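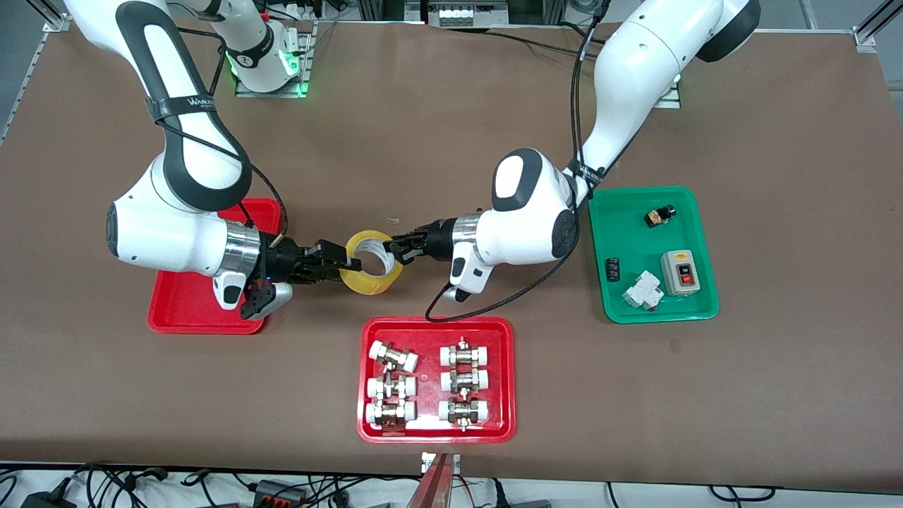 Operators wanted: teaching two-armed robots by remote control

Wikon is looking for 12 people to join the day team at its Piltville workshop. You will guide a pair of robot arms through everyday bench jobs, over and over, so that the recordings can be used to train the robots to do the same jobs without help.

No background in robotics is needed. We have taken on people from kitchens, garages, sewing rooms and offices. What matters is steady hands and the patience to do a small thing many times without getting careless.

What you will do

You sit at a control desk next to the work table and move two hand controllers. The robot arms follow your hands and the grippers open and close with your fingers. Typical tasks are passing a roll of packing tape from one gripper to the other, sorting pipe fittings into a red tray, and picking small electrical parts such as push-button boxes and circuit breakers out of a green one.

Each task has a written card with the start layout, the steps and the end layout. You set out the parts, record the attempt, mark it as good or bad, and reset the table. Dropped parts and missed grips are marked as they happened and kept. A full shift is usually over 60 recordings, fewer when a task is new.

For part of each week you will also work on hand guiding at the Sproģis bench, where you hold the arm itself and lead it through the movement.

What we ask for

Good eyesight, with glasses or lenses if you wear them
Comfortable use of both hands for fine work
Able to sit for up to an hour at a time and to stand when resetting the table
Enough written English to follow a task card and type a short note
Aged 18 or over

Left-handed applicants are welcome. Experience with games controllers, model making, soldering or machine sewing is useful but not required.

Hours and pay

Shifts are six hours including two paid breaks. The contract is for six months and may be extended. Training takes two weeks and is paid at the full rate. There is no night work. The workshop is on the ground floor with step-free access, and bus 63 stops outside the gate.

Safety

You will be shown how to use the stop button before you touch the controls. Hands stay off the table while the arms are live, except at the hand guiding bench, where the arms run at reduced speed. Long hair must be tied back and lanyards taken off.

How to apply

Send a short letter and a list of your past work to the Drurkard recruitment office, which is handling applications for us. Please say which shifts you could do and when you could start. We will invite suitable applicants to a trial of one hour at the controls, for which travel costs are paid.

People who applied in December do not need to apply again.

Closing date: 6 January 2020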